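Vivport packing trial, review meeting
10/28/19, upstairs room, 2pm start (ran late)

Present: Mandla Zulu (chair), Thư Lý, Kristaps Siliņa, Mỹ Cù (notes)
On the phone: Hauke Ostermann for Cedura, joined at item 3
Apologies: none recieved

1. Last minutes
Agreed. One fix, Kristaps was down as owning the pallet quote, should be Thư. Changed.

2. Where we are with Cedura
Mandla went over it for Thư who missed the last one. Cedura are offering the Wukau kit: two-armed humanoid on a fixed base, hands, controller, plus the simulator licence. Simulator comes first, on its own, on a trial. We build our packing jobs in it, see how the arms cope, then decide on hardware. Trial runs to end of June.

Other quote is Lougher, single arm with suction. Cheaper. No simulator, they want to come on site and do it on the real bench. Thư still likes Lougher for the boxed lines. Kristaps not so keen for the sweet packets, suction lost grip on the crinkly ones at the demo. Mandla said park it, item 6.

3. Simulator report (Kristaps)
Table and bowl job is in. Small packets first because that's what we are short of hands for. Kristaps ran 80 tries over the week, all right hand, left hand told to stay clear. Packet starts on the table, has to finish in the bowl.

Out of the 80, 7 failed. Most of those were the packet let go too early. A couple the fingers shut on nothing. Kristaps has saved all the failed ones, wants to send to Cedura. Hauke said yes please, with the log files, not just the clips.

Thư asked what the green square is for. Kristaps: something else on the table so the robot has a wrong thing it could pick. Doesn't get used in this job, will in the next one.

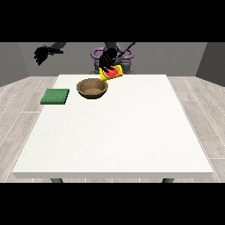 Does the simulator licence carry on if we don't buy the hardware?

Only to the end of the trial. After that it's 306 a month per seat, and we would need 2 seats to keep going as we are. Hauke to put that in writing as the leaflet says something different.

Mandla asked for the price with and without support. Hauke will send both. He thinks support is the same either way but wasn't sure so don't quote him.

Kristaps raised the hands. In the simulator the packet is pretty much a stiff block. Ours are soft, and half air. Hauke agreed this is the weak bit. There is a soft object setting but it's slow and he wouldn't trust it for anything thinner than a bread roll. His advice, use the simulator for reach, order of moves and bumping into things, leave grip for the bench.

Thư: so what are the 80 tries telling us then? Kristaps said they tell us the arm gets there and gets over the bowl without catching the rim. Not that it will hold one of our packets. Thư wants that said plainly in the report before it goes upstairs. Agreed.

ACTION Kristaps: add a paragraph on grip to the report
ACTION Hauke: licence terms in writing, both support prices

4. Table height
Long one this. The table in the simulator is Cedura's stock one, big white top. Ours are narrower and have a lip on the front. Kristaps measured the benches on line two and they are not all the same height, which explains a lot. Mandla didn't know that. Thư did.

Hauke said height is just a number to change, the lip needs drawing. They can do it if we send a sketch with sizes. No charge during trial. Kristaps asked if we can draw it ourselves, Hauke said yes but the import is fiddly and he'd sooner do it.

Some talk about the robot standing on the far side of the table from the operator. Thư says that will not work on line two, the far side is the conveyor guard. Would have to stand at the end. Hauke: arms will reach from the end but one of them is then doing nearly all the work. Mandla asked are we then paying for an arm we don't use. No real answer. Hauke to look at reach from the end position and come back.

ACTION Thư: sketch of bench with lip, sizes in mm, to Hauke
ACTION Hauke: reach check from end of bench

5. Safety
Mỹ has started the form. Most of it can't be filled in until we know where it stands (see 4). Questions so far:
- stop button, one or two. Hauke: one on the controller, a second can be wired in, extra cost
- do people have to stay out while it's moving. Hauke: for the Wukau kit yes as sold, they recommend a light curtain
- who is allowed to teach it new jobs. For us to decide
- cleaning. Hands come off, covers are wipe clean only, no hose

Thư pointed out line two gets hosed every night. Covers for the arms? Hauke says there is a sleeve, didn't have the price. Mandla not happy this wasn't in the first quote.

Light curtain also not in the quote. Mỹ to go back through it line by line and list what else is missing.

ACTION Mỹ: list of everything not in the quote
ACTION Hauke: price for sleeve, second stop, light curtain

(Hauke left the call)

6. Cedura or Lougher
Mandla went round the table.
Kristaps: Cedura. Likes being able to try things without stopping the line. Thinks the hands will do more jobs later.
Thư: Lougher for boxes, neither for packets yet. Would want to see a real packet picked up by a real hand before spending anything.
Mỹ: no view till the missing costs are in.
Mandla: leaning Cedura but the total is creeping up and he has to defend it.

Agreed to ask Cedura for a bench day at their place with our own packets. Thư to pick them, the worst ones, including the foil. Kristaps to go with her. Lougher to be told we are still deciding, not a no.

ACTION Mandla: ask Hauke for a bench day, ring Lougher
ACTION Thư: box of packets, mixed, incl foil

7. Next simulator jobs
Kristaps wants, in this order:
a) same job with the left hand
b) packet and the green square both on the table, pick the packet only
c) bowl moved about between tries
d) two packets one after the other

Mandla asked to swap c and d as two packets is nearer the real work. Kristaps said c is quick, do it first. Left as it is.

Thư asked for a job that uses a tray, we don't pack into bowls. Kristaps will see if there's one in the library, otherwise it goes on Hauke's list with the bench.

ACTION Kristaps: jobs a to c for next time, look for a tray

8. AOB
The simulator PC is the one by the window, please leave it switched on overnight, it got turned off on Thursday and lost a run. Kristaps will put a sign on it.
Mỹ asked if the trial login can be shared. No, one per seat, ask Kristaps if you want a go.
Car park lights, not for this meeting. Mandla will pass on.

Next meeting: once the Cedura prices are in, Mỹ to send round a time.

Closed 3.40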